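작업실 살림 요령
집게손 관리, 얇은 플라스틱을 제대로 물게 하려면
글쓴이 Tolera Gidey
2018년 5월 25일

지난번 공구함 정리 글에 이어서 드디어 로봇팔 이야기를 씁니다! 작업대 한쪽에 Pleketti 소형 팔을 놓고 쓴 지 꽤 됐는데, 그동안 제일 많이 손이 간 곳은 모터도 제어기도 아니고 끝에 달린 손가락 두 개였어요. 특히 테두리가 얇고 매끈한 물건(뚜껑, 접시, 원판 같은 것들)을 집게 하면 손가락 상태가 그대로 드러납니다. 나무토막은 대충 물어도 올라오지만 매끈한 플라스틱은 봐주는 법이 없거든요.

손가락 안쪽부터 닦기

시작은 늘 청소입니다. 전원을 내리고 팔이 처지지 않게 받침을 괸 다음, 보풀 없는 천에 이소프로필알코올을 조금만 묻혀 안쪽 면을 손끝 방향으로 닦아 냅니다. 왔다 갔다 문지르면 때가 뿌리 쪽 틈으로 밀려 들어가요. 뾰족한 끝부분은 면봉이 훨씬 편하고요. 고무 패드를 붙여 쓰는 분은 알코올 대신 미지근한 물에 중성세제 한 방울만 쓰세요. 저는 예전에 패드 한 쌍을 알코올로 열심히 닦다가 접착제까지 깨끗하게 녹여 버린 적이 있습니다.

완전히 마른 뒤에는 맨손으로 안쪽 면을 만지지 않기. 이거 하나만 지켜도 차이가 꽤 납니다.

맞물림은 종이 한 장으로 확인

복사지를 손가락 한 마디 폭으로 길게 잘라서 두 손가락 사이에 넣고 천천히 닫아 보세요. 살살 당겼을 때 끝과 안쪽이 똑같이 뻑뻑하면 합격입니다. 끝만 헐겁다면 손가락이 살짝 벌어져 있다는 뜻이고, 얇은 테두리를 물면 물건이 그 틈에서 빙글 돌아갑니다. 고정 나사를 반 바퀴만 풀고, 종이를 문 채로 다시 조이면 대개 잡혀요. 나사 두 개를 번갈아 조금씩 조이는 것도 잊지 마시고요.

이 방법은 Ravindra Bhatt 씨한테 배웠는데, 처음엔 설마 종이로 될까 싶었습니다. 그런데 두께 게이지를 꺼낼 때보다 훨씬 자주 확인하게 되니까 결과도 더 좋더라고요. 돈도 안 들고요!

무는 힘은 약한 데서 올라가기

설정값은 기계마다 단위가 달라서 제 숫자를 그대로 옮기시면 곤란하지만, 참고로 제 제어기에서는 103에서 시작합니다. 물건을 물고 작업대에서 손바닥 두께만큼만 띄운 다음 잠깐 멈춰서 미끄러지는지 봅니다. 미끄러지면 조금 올리고 다시. 휘어지는 게 보이면 이미 지나친 거예요. 세게 무는 게 안전할 것 같지만 둥근 테두리는 너무 세게 물면 오히려 밖으로 튕겨 나갑니다(싱크대 밑까지 굴러간 뚜껑을 찾느라 바닥에 엎드려 보신 분은 아실 거예요).

무는 깊이도 같이 봐 주세요. 저는 테두리 턱이 손가락 끝에 간신히 걸리는 정도에서 시작해서, 흔들리면 조금 더 깊게 넣습니다. 손목을 기울여 들어갈 때는 원판 면에 손가락 옆구리가 먼저 닿지 않는지 느린 속도로 한 번 돌려 보는 게 좋고요. 그 한 번을 건너뛰고 플라스틱에 긁힌 줄을 낸 적이 여러 번입니다.

손목 카메라와 조명

손목에 카메라를 달아 쓰신다면 렌즈도 같은 날 닦으세요. 안경 닦는 천이면 충분합니다. 다만 힘을 줘서 닦으면 각도가 틀어지니 한 손으로 몸체를 꼭 잡고 하시고요.

조명은 생각보다 큰 문제예요. 반투명한 플라스틱은 빛이 통과하기도 하고 되튀기도 해서 카메라로 보면 테두리가 어디까지인지 헷갈릴 때가 있습니다. 칠이 반들반들한 나무 상판도 만만치 않아요. 저는 스탠드를 위에서 곧장 비추다가 옆으로 눕히고, 갓 앞에 유산지를 한 장 집게로 물려 놓았습니다. LED 전구일 때만 하세요, 뜨거워지는 전구에는 종이를 대면 안 됩니다! 번쩍이는 점이 아예 없어지지는 않아도 손가락 끝 근처만 피해 가면 일하는 데는 지장이 없었습니다.

케이블은 느슨하게, 그래도 덜렁거리지 않게

손목 쪽 배선은 관절을 끝까지 돌려 놓은 자세에서 길이를 맞춥니다. 편한 자세에서 예쁘게 묶어 놓으면 나중에 꼭 한 군데가 당겨져요. 케이블타이보다는 벨크로 끈을 추천합니다. 풀었다 묶었다 하기가 쉬워서 점검이 덜 귀찮아요. 묶은 자리에 유성펜으로 가는 선을 하나 그어 두면 케이블이 밀렸는지 바로 보입니다.

횟수를 적어 두는 재미

팔 옆에 작은 수첩을 걸어 두고 여닫은 횟수를 적습니다. 제 첫 고무 패드는 369번째에 모서리가 일어났고, 두 번째 패드는 거의 700번을 버텼어요. 바꾼 거라고는 일곱 날마다 닦아 준 것과 무는 힘을 낮춘 것뿐인데, 수첩을 들여다보면서 혼자 얼마나 신이 났는지 모릅니다. 3월에 Hongmei Cai 씨가 같은 식으로 적기 시작했다고 메일을 주셨는데, 그쪽은 먼지가 많은 작업실이라 패드가 더 빨리 닳는다고 하네요. 다른 분들 기록도 궁금합니다!

다 손본 다음에는

조립을 마치면 바로 본래 작업으로 돌아가지 말고 낮은 속도로 빈손 여닫기를 몇 번 해 보세요. 딸깍거리는 소리가 나면 나사부터 다시 봅니다. 비상 정지 버튼도 한 번 눌러 보고요. 그다음에 실제로 쓸 물건 중에서 제일 얇은 것을 골라 테두리를 물려 봅니다. 저는 이때가 제일 좋아요. 잘 맞춘 손가락이 얇은 턱을 양쪽에서 꼭 잡는 걸 보면 오후 내내 나사와 씨름한 게 하나도 안 아깝습니다.
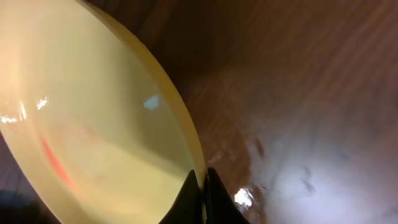
물린 채로 손목을 좌우로 천천히 기울여 보고, 테두리가 손가락 사이에서 돌지 않으면 그 설정값을 수첩에 적어 둡니다. 돌아가면 종이 확인부터 다시 하시면 돼요.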